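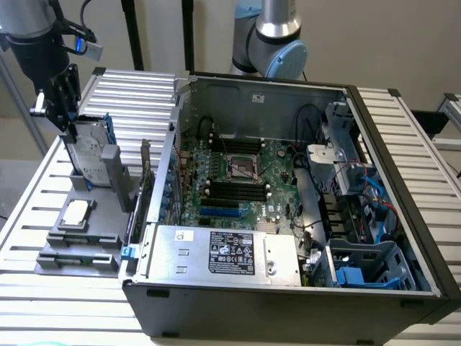 OK so I have to tell you all about the Barroso library's repair Saturdays, er, repair mornings, because I went to my first one and I'm hooked!! (thread)

The idea is simple. You bring in something that stopped working, somebody who knows a bit more than you sits down next to you, and you open it up together. Toasters, lamps, zippers, old PCs, whatever you can carry.

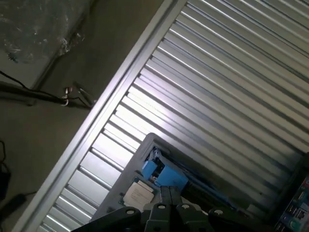 I brought my grandmother's radio. Shireen Moodley had the back off before I'd found a chair, and then she handed ME the screwdriver. I have never fixed a thing in my life, you guys.

It was a loose wire. One loose wire! That radio sat in my closet for 2 years.
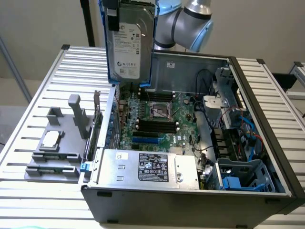
Last edited 11/14/22

Best part for me was the sewing table, though. Fumiko Fukuda taught a whole row of teenagers how to darn socks and they were SO into it. I'm going back with a sweater.

They keep a logbook by the door. 413 repairs so far, and people write little notes next to theirs. I could read it all day.

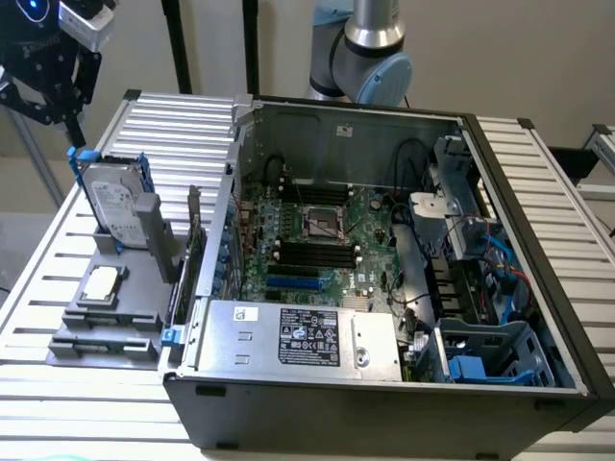 Photo: Iker Soler

If you want to come, it's free, upstairs at the library, and there's usually cake. Bring the power cord for your thing (I forgot mine, ha). Next one's lamps and bikes and I already told my whole building!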